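Textile Finishing Technician, Household Linens
Aranda Textile Testing, Cirnach site
Posted 30/08/2024

Aranda Textile Testing is hiring a full-time technician for its household linens section. The section tests woven kitchen and table goods for dimensional change, colorfastness, seam strength and absorbency, and issues reports to mills, importers and retailers. The position is on site and reports to the section lead. Reference number 3315.

Scope of work

The technician prepares specimens from client rolls and finished goods, runs them through the wash and dry cycles named in the test plan, conditions them, and records measurements before and after. Most incoming work is plain weave cotton and cotton blends: dish towels, napkins, table runners. Yarn-dyed checks and stripes make up a large share of the December intake and need extra care in marking, as skew is read against the pattern lines as well as the hem. 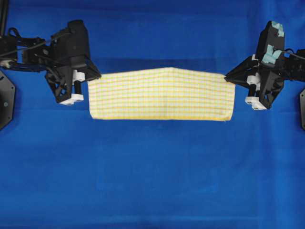

Duties

- Log incoming goods and check them against the client's packing list.
- Cut, mark and label specimens according to the test plan.
- Load and run washers, tumble dryers and the conditioning room.
- Measure length, width, skew and bow, and enter results in the Zistov database on the same shift.
- Grade color change and staining under the standard light booth.
- Fold and store retained samples flat, face up, with the label at the lower left of the bag.
- Report any instrument reading outside its control limits before testing continues.

Storage of retained samples

Retained samples are kept for 9 months from the report date and may be recalled for a repeat test. Goods are folded along the warp where size permits. Hard creases are to be avoided on checked goods, as they interfere with later skew readings. A sample with a set crease is reconditioned before it is measured again. 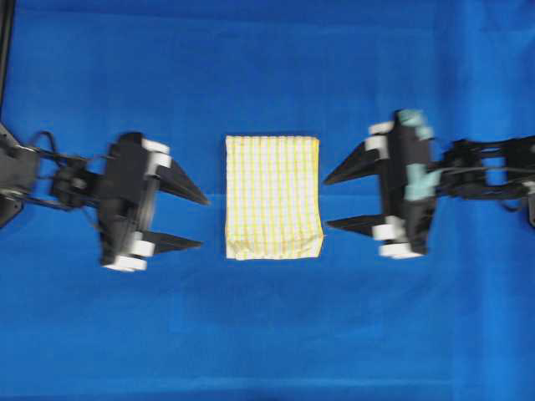 Yellow and white check, folded.

Required

- High school diploma or equivalent.
- 2 years of work in a test lab, mill, laundry or garment plant.
- Normal color vision, confirmed by a screening test at the interview.
- Ability to lift 20 pounds and stand for most of a shift.
- Clear handwriting and basic spreadsheet skills.

Preferred

- Experience with the Tirus tensile frame or a similar machine.
- Working knowledge of weave structures and yarn counts.
- Experience keeping calibration records.

Terms

Day shift, Monday through Friday. Overtime is paid and is usually limited to the December intake. Health coverage begins on the first day of the month after hire. Protective footwear is supplied. Training on house methods is given during the probation period, and technicians do not sign reports until that period is complete.

How to apply

Send a resume and a short cover letter to the hiring office at the Cirnach site. Put the reference number in the subject line. Applications are reviewed in the order received. Selected applicants will be asked to complete a practical exercise in marking and measuring a woven specimen.

Comments

millhand_r: Is the color vision test the plates or the hue tray? I pass one and not the other.

Aranda hiring office: Hue tray. Applicants who do not pass may ask to be considered for the physical testing bench, where grading is not part of the job.

selvage: Does laundry work count if it was in a hotel? Four years, mostly table linen.

Aranda hiring office: Yes. Please list the machines you ran.

dkw: Pay range would help.

Contact: Hiring Office, Cirnach site | © 2024 Aranda Textile Testing | Back to top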